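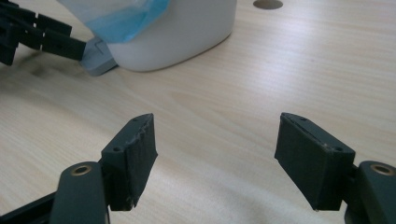
The tabletop, light wood from one side to the other.

I have been meaning to write up the Bakwood work table since June, when my old one finally gave up a leg in the middle of a birthday dinner (we saved the cake!), and I've now lived with the new one long enough to have opinions. Plenty of them, I'm afraid.

I bought it from Tavares, the furniture place that used to be over by the bus station, and I'll say right away that they were lovely on the phone. Tzu-hsuan Hsiao talked me out of the bigger size, and she was right, it would never have made it past the hall closet. Delivery came on a Thursday, before breakfast, in one very heavy box. My neighbor Igor helped me get it up the stairs and then stayed for coffee and half the assembly.

The assembly is my first grumble. There are 32 bolts, all in one bag, and two of the lengths look so much alike that we put the crossbar on wrong and had to take it off again. The booklet is all drawings. Give yourself an evening, and use your own wrench, as the little one in the box chewed up my thumb.

Once it's together, though, what a nice solid thing it is! I sew on it, I roll out dough on it, and my son does his homework at the far end while I'm doing either. The machine used to walk across my old table on a long seam and now it stays put.

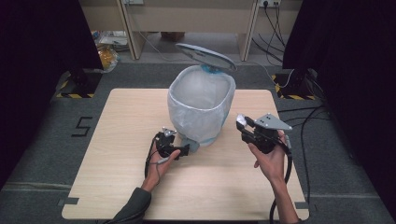

The finish has been kinder than I expected for the price. Tea rings come up with a damp cloth if you catch them the same day. Turmeric did leave a faint yellow spot, but a bit of baking soda paste took most of it off. I rub in a little of the Groltar wax every 6 weeks or so, which the booklet doesn't ask for, but I like the smell.

My other grumble is the feet. They're hard plastic and they squeak on my kitchen floor, so I stuck felt pads under them and that was that. I also looked at the Dralo before buying, and it does come with better feet, but it wobbled in the store when I leaned on it and I lean on everything.

I'd buy the Bakwood again, and my sister has already ordered hers.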